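Skadska Color Library
January 30, 2020

1/ The Skadska Color Library will complete its winter inventory of liquid colors next month. This thread sets out how the bottles are being sorted and what members should expect when borrowing resumes in February.

2/ The Library currently lists 1,831 items in all formats. Liquid colors are the smallest part of the collection by shelf space and the part most often returned to the wrong place.

3/ Small dropper bottles are now kept in clear plastic bins. The cardboard trays used at the Nurisberg branch have been withdrawn. Bins are to be carried level, with both hands, and set down before any bottle is taken out.
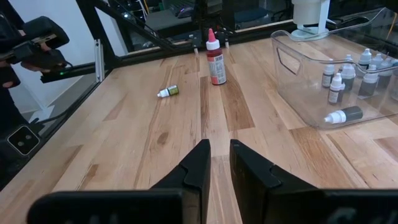

Members using the reading tables are asked to return a bottle to the bin it came from, cap on, standing up, with its label facing outward where space allows. Tall bottles are shelved separately.

4/ A note on labels. Many of the older dropper bottles carry labels in very small print, and several shades can look alike through dark contents. Please read the label before opening. Cap color is not a guide to what is inside: most of the small bottles have the same white cap.

5/ The Van Acker gift, received last year, has been merged into the general collection. It is no longer necessary to request it by name. Its bottles keep their original labels, and the catalog entry will show the letters VA after the shade name.

6/ Mixed sizes may share a bin during sorting only. A taller bottle placed among droppers should stand toward the back, where it does not hide the smaller labels.

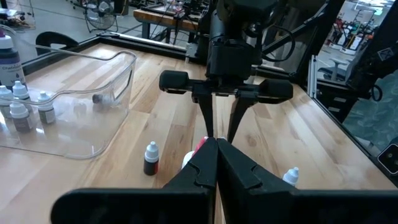

Once sorting is finished, each bin will hold a single size, and the bin number will appear in the catalog — members will be able to request a whole bin in advance. Requests for single bottles will continue to be taken at the desk.

7/ Mixing cups are available on request. Clear cups are preferred for testing, as the shade can be judged from the side as well as from above. Cups should be emptied at the sink in the wash area and never into a bottle, even when the shade appears to match.

8/ The butcher-block tabletops may be used without a cover for sorting and for reading labels. For pouring or mixing, a cover is required. Covers are kept in the cabinet beside the entrance and should be wiped down and hung up after use.

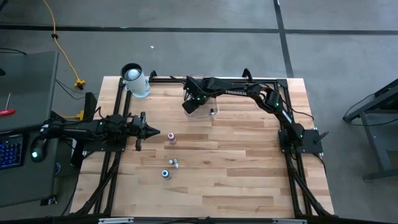
9/ Borrowing limits. A member may take out up to 9 dropper bottles at one time, along with 2 tall bottles. School accounts are exempt from the limit but must give a return date when placing the request.

10/ The Stidemico catalog has been updated to allow searches by color family. Reds and near-blacks are the largest families among the droppers, and both are being checked against the written list a second time. Entries marked "under review" cannot be reserved until that mark has been removed.

11/ For the final check, bottles are stood out on the table in loose rows, large and small together, so that labels can be compared before anything is shelved.

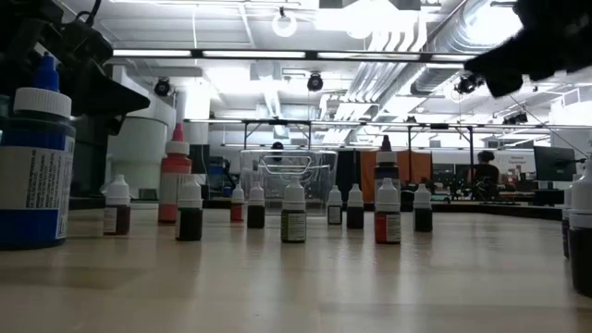
Large bottles are for refilling only and do not circulate. They may be consulted at the table with a member of staff. Tall bottles with pointed caps do circulate, under the limit given in post 9.

12/ At the time of writing, 95 entries remain to be confirmed. A revised shade list will be placed at the Skadska and Nurisberg desks in February. Members holding overdue bottles may return them at either desk without charge until the list is issued.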